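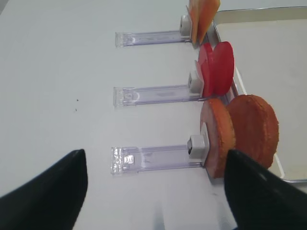
Bluetooth earbuds keep dropping out on one side only

Posted by Tarcísio Brandão

Hi all, hoping someone can help before I lose my temper and go back to wires. I bought a pair of Uveo earbuds in February and they were lovely for the first few weeks. Now the left one cuts out whenever I walk to work with my phone in my right coat pocket. At home on the sofa they're fine, even with the phone in the next room – so it can't just be distance, can it? I've reset them twice and the app says they're on firmware 1586, which it reckons is the latest. Battery shows 28 per cent or more every time it happens. Phone is a Camargo, a couple of years old. Is it the phone or the buds?

Magdy Abdel Rahman

I had this with a different make and it drove me up the wall! Your body is pretty good at blocking Bluetooth, and outdoors there are no walls for the signal to bounce off, so the far ear gets the worst of it. Try the left pocket for a day or two. If the left bud behaves and the right one starts playing up, there's your answer.

If it's still the left, go into the phone's Bluetooth settings, forget the buds, then hold the case button until the light flashes and pair again from scratch. I'd also turn off the high quality audio option if your phone has one. It pushes a lot more data and I can't hear any difference on a noisy street – maybe you can. Failing all that, ask the shop for a swap while you're still covered. Mine went back after some 200 hours of use and they didn't argue.

Markeck

bluetooth is rubbish, always has been. Get a phone with a headphone socket, I still use my wired pair from 2000 and they have never dropped out once

Contact us | Copyright Jekurance Community Help | Back to top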